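# Questions about small parts and fittings

These are the questions we receive most often at the Brikby parts counter in Zeltstead. If your question is missing, please write to us and Maj-Britt Haugland or Edvin Åberg will answer you.

## I have found a small part on the floor. Can you tell me what it is?

Often, yes, but it helps us very much if you know which piece of furniture it may come from. We keep 429 different small parts in the drawers, and many of them are similar at first sight. Please send us the length and the width in millimetres, and write what the part is made of, if you know it. If it has a hole or a slot, measure this also.

## Can a metal part and a white part belong together?

It happens. Some fittings are delivered as a set and others are sold one by one, so please keep everything that you found in the same place until we have answered. A shiny metal piece with a slot near the middle and a rounded end can be easy to recognise, but a plain white cylinder is more difficult, and then the measurements decide.

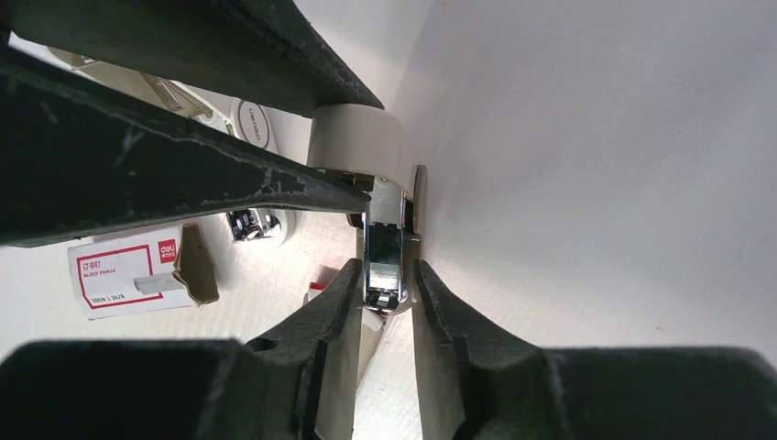

## How do I measure a cylinder without special tools?

Put it on its side next to a ruler and read the length. For the diameter, place it between two straight things, for example two matchboxes, and measure the distance between them. If you have a calliper, it is of course better. Half a millimetre can be important for the parts of the Grønli cabinet, where the old and the new model do not use the same size.

## Can I use a part from Vasa in a Grønli cabinet?

Only the shelf supports. The rollers and the hinges are different, even if you manage to press them in. We have received several cabinets back with a cracked side panel for this reason.

## How should I clean chrome parts?

Use a soft cloth, lukewarm water and a drop of washing-up liquid. Dry the part well, especially inside slots and other narrow places. Do not use steel wool or scouring powder – the scratches will stay.

## And the white parts?

The same washing-up liquid is enough. Leave them to dry on a towel before you put them back. We advise against oil on our white plastic parts, as it collects dust.

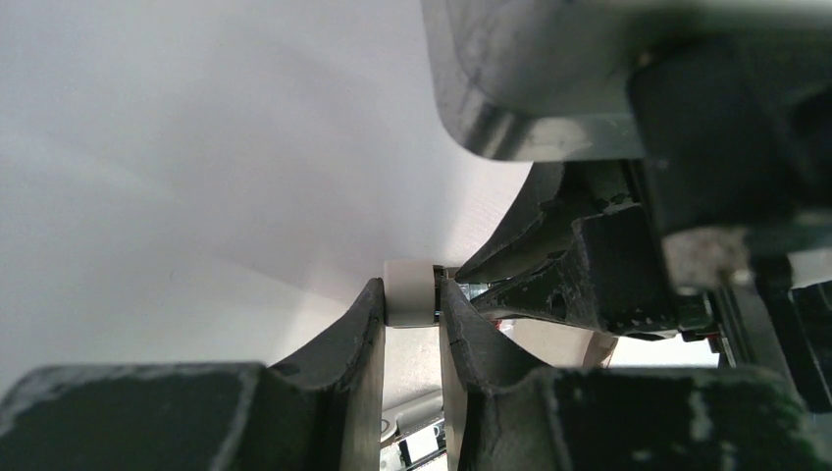
*Small white cylinder with smooth, rounded surfaces.*

## How can I avoid losing small parts when I take furniture apart?

Work over a light-coloured sheet or a big tray. Put the parts from each door or drawer in a separate bag and write on the bag where they come from. Edvin prefers old egg boxes, and they work well too, as long as they stay on the table.

## What is the smallest order?

You can order one single part. Rollers and shelf supports are also sold in bags of 6, and the price per part is then lower. For workshops we have boxes of 600, but these must be ordered in advance.

## What do I write in the order?

The name of the furniture, the part number and how many you need. The part number is in the assembly booklet, on the last page. The booklet for Vasa was printed again in November, and the part which had number 146 before is now listed under shelf supports. Old numbers are still accepted.

## Can I return a part that does not fit?

Yes, if it has not been mounted. Please send it in a padded envelope, and put a note with your name inside.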